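Accueil | Linge | Rangement | Fiches | Contact

Ce site utilise des cookies de mesure d'audience. Accepter | Refuser

Plier et ranger le linge éponge

Matériel : un plan dégagé, un panier à parois rigides, le linge sec. La méthode convient aux serviettes et gants lavés à 60 °C.

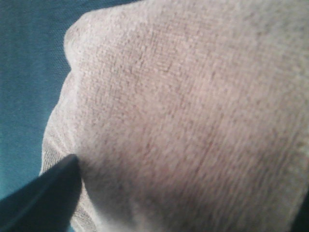 Le sens du pli se choisit d'après la lisière. Secouer la pièce, la poser à plat, puis lisser du centre vers l'extérieur. Un tissu beige à bouclettes laissé en boule, le bord enroulé sur lui-même, se déroule d'abord à la main sur toute sa longueur. Plier ensuite en trois dans la largeur, puis en 2 dans l'autre sens. Pour une étagère Sadix de 27 cm de profondeur, viser une largeur finie de 19 cm.

Le pli fermé se place toujours vers l'avant. Les pièces épaisses vont au fond du panier, les petites au-dessus. 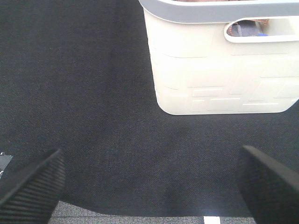 Ne pas tasser : l'éponge comprimée marque aux plis. Laisser presque 2 cm libres sous le rebord du panier. Contrôler l'alignement des plis avant de passer à la pile suivante.

Commentaires

Cindinora : Même largeur pour les draps de bain ?
Illmont : Non, je les plie en quatre, sinon la pile bascule.
Chung : Le pli en trois tient bien sur mes étagères. Merci pour les cotes.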